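November, evening

Finished the last of the dry beans today. We started combining at the Escobar place right after the dew burned off and were done before supper. 481 acres of beans this year if you put all the fields together, and the Escobar quarter was the one I worried over because of the hail in July. It came out better than the adjuster said it would. Iestyn Hopkin ran the grain cart and I stayed in the combine the whole day except for one stop to clear a rock out of the header.

The beans on the north end were a little dry and I saw more splits than I like. I slowed the rotor down and that helped some. The south end was fine. I took a sample to the elevator in a coffee can and they wrote it up as good color, with a small dock for splits and dirt. I'll take it.

Lunch was ham sandwiches on the tailgate. Iestyn thinks we should try black beans on that ground next year in place of pintos. I told him I'd look at the contract prices first. Last year we waited too long to sign and had to take what was left.

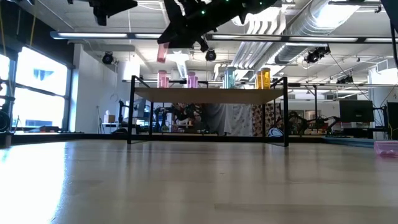 Prices are the thing on my mind this week. Gratia called in the morning with their offer and Kuvden called in the afternoon with theirs, and the two are close enough that trucking will decide it. Gratia is 11 miles up the road. Kuvden is a good bit farther but they will send their own trucks and they pay in two weeks. I wrote both numbers on the back of a seed bag and left it on the kitchen table so I can't pretend I lost it.

Cyprian Laskowska came by the yard around dark to look at the old Woson cleaner in the back shed. He wants to clean his own seed and sell a little of it in small bags at the market in town. The screens are good and the motor runs, but the belts need replacing and one of the bearings squeals. I told him he could have it for the cost of hauling it off if he lets me run our seed through it in March. He said he would think on it. I expect he'll be back with a trailer.

We talked a while about his mill. He is grinding pinto flour now and sells it to two bakeries and a lady who makes tortillas. I asked him how much flour he gets out of a sack and he said nearly all of it, since he leaves the skins in. I have a bag of it here and will try it in pancakes.

Somebody at the elevator asked me the same thing two different people asked at church, so I'll put it down in case the grandkids ever read this.

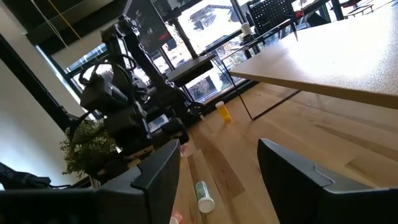

Why don't you cut the beans earlier in the fall when the weather is nicer?

The pods have to dry down evenly first, and the late plants in the low spots were still green well into September. If you cut too soon the green ones gum up the combine and the beans can heat in the bin.

Bins: the small one is full. The big one has room left and the fan is on. I checked the temperature at three spots and it was the same at each – no trouble there. Need to check it again in 5 days and write it on the door.

Other things. The cart has a slow leak in the left tire. Fuel tank is low, call for a fill. The grease gun is missing again and I think it is in Iestyn's pickup. The dog got into burrs and took half an hour to comb out.

Tomorrow I'll blow off the combine and pull the header if the wind stays down, then call Kuvden back before noon.

2 comments | 14 shares

Back to top | Contact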